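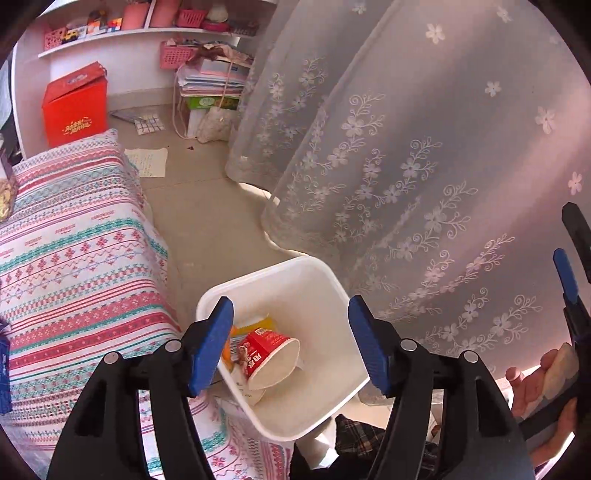

El agua ya no entra como antes por el lado viejo, y si no entra el agua, no hay hierba que cortar: así nos lo explicaron en Restby la primera tarde, cuando todavía no habíamos sacado los cuadernos. Hemos decidido empezar el informe con esta frase porque contiene nuestra pregunta mejor que el título que propusimos en la solicitud.

Estudios > Medio ambiente y territorio > Trabajos de estudiantes > Marisma de Soltness

La marisma de Soltness y sus usos: informe final del proyecto

07/06/2009

1. Objeto del trabajo

La marisma de Soltness ocupa la parte baja del estuario, entre el dique antiguo y el pueblo de Restby. Es una marisma salada de tamaño modesto, con una zona alta que se inunda solamente en las mareas vivas y una zona baja que queda cubierta casi todos los días. La gente del lugar la utiliza para el pasto de ovejas, para recoger salicornia y, en menor medida, para la pesca de anguila en los canales.

Nuestro proyecto quería conocer cuáles de estos usos continúan, quién decide sobre ellos y cómo se relacionan con el estado de la vegetación. No es un estudio botánico completo. Tampoco hemos calculado el valor económico de la marisma, aunque en la primera versión de la propuesta figuraba esta intención. Después de leer los trabajos recomendados por el departamento, entendimos que para ello hacían falta datos de venta que en Restby no se guardan por escrito.

2. La zona y su gestión

El terreno tiene una situación jurídica complicada. La zona baja es de dominio público. La zona alta, en cambio, pertenece al municipio, que la cede a los ganaderos mediante un permiso anual. Entre las dos zonas hay una franja que en el mapa municipal aparece con un color y en el mapa de la autoridad portuaria con otro. Preguntamos en ambas oficinas y en cada una nos remitieron a la otra. En este informe la llamamos «franja intermedia», sin tomar posición sobre su pertenencia.

El dique antiguo fue reforzado hace 30 años. En aquella obra se cerró una de las compuertas, la que alimentaba el canal occidental, que en Restby se llama «el lado viejo». A este cierre se refieren casi todas las conversaciones que mantuvimos, también las que habían comenzado por otro tema.

3. Método

Trabajamos en la marisma durante seis semanas, con una visita previa en febrero para elegir los lugares de muestreo. Trazamos cuatro transectos perpendiculares al canal principal. En cada uno anotamos las especies dominantes, la altura de la vegetación y la consistencia del suelo. Las muestras de agua fueron enviadas al laboratorio Azimi, que nos devolvió los valores de salinidad y de nitratos. Los mapas se dibujaron con Pillow, el programa que utiliza nuestra facultad y que da ciertos problemas cuando las capas tienen proyecciones distintas; por este motivo el mapa del anexo B lleva una escala gráfica y no una numérica.

Para la parte social hicimos entrevistas abiertas, en las casas o en el mismo campo. No grabamos el sonido. Escribíamos notas durante la conversación y las completábamos por la noche, todos juntos, comparando lo que cada uno había entendido. Algunas palabras locales nos causaron dificultad. «Brezal», por ejemplo, se usa en Restby para un lugar donde no crece ningún brezo, y tardamos varios días en comprender que designaba la parte alta de la marisma.

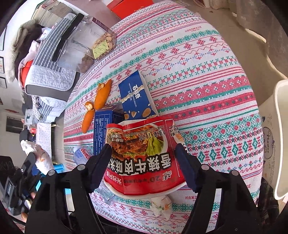
También hay que mencionar que las entrevistas se hicieron en el periodo de los partos de las ovejas, de modo que hablamos menos con los ganaderos que con los recolectores. Este desequilibrio se nota en los resultados y lo tuvimos en cuenta al redactar el apartado siguiente.

4. Resultados

4.1. Vegetación

En los transectos orientales la sucesión es la esperada: salicornia y espartina en la parte baja, verdolaga marina junto a los canales y gramíneas en la parte alta. En el lado viejo la situación es diferente. La franja de salicornia es muy estrecha y en su lugar aparece una gramínea alta y densa que las ovejas comen solo cuando es joven. El suelo es allí más firme y presenta grietas en los puntos más alejados del canal.

La salinidad del agua no mostró una diferencia clara entre los dos lados. Esperábamos lo contrario. Es posible que el momento de la toma influyera en los valores, pues las muestras del lado viejo se recogieron después de varios días de lluvia. No pudimos repetirlas dentro del presupuesto.

4.2. Usos

La recogida de salicornia se mantiene y en ciertas familias ha ganado importancia, porque se vende a restaurantes de la costa. Se realiza a mano, con tijera, y existe la costumbre de no cortar dos veces en la misma mancha durante la temporada. No es una regla escrita. Las personas entrevistadas la conocían toda, pero no estaban de acuerdo sobre si los que vienen de fuera la respetan.

El pasto se ha reducido. De los permisos que el municipio concede para la zona alta, tres se encuentran sin utilizar. La explicación que oímos con más frecuencia es la distancia: con el paso del canal occidental deteriorado, los rebaños deben dar la vuelta por el dique, y se pierde media mañana.

Sobre la pesca de anguila tenemos pocos datos. Se habla de ella con gusto en pasado y con prudencia en presente, y no insistimos.

5. Discusión

Nuestros datos son compatibles con la explicación local, según la cual el cierre de la compuerta cambió la vegetación del lado viejo. Sin embargo, no la demuestran. La disminución del pasto ocurrió en los mismos años y puede haber favorecido igualmente a la gramínea alta. Para separar los dos efectos sería necesario vallar unas parcelas pequeñas y observarlas durante varias temporadas, lo cual supera el tiempo de un trabajo de estudiantes.

Respecto de la gestión, nos parece que la indefinición de la franja intermedia tiene consecuencias prácticas. Allí se encuentra el paso deteriorado, y mientras no se sepa a quién corresponde, es difícil que alguien lo repare. Recomendamos que las dos administraciones comparen sus mapas antes de la próxima renovación de permisos.

6. Material disponible

Las fichas de los transectos y los resultados de Azimi se pueden consultar en la secretaría del departamento. Las notas de las entrevistas no se entregan, según lo acordado con las personas que nos recibieron. El anexo A contiene la lista de especies con el nombre local cuando lo conocemos; faltan todavía dos juncos que no conseguimos determinar por estar sin flor.

Esta página utiliza cookies para mejorar su navegación. Si continúa, entendemos que acepta su uso. Aceptar | Más información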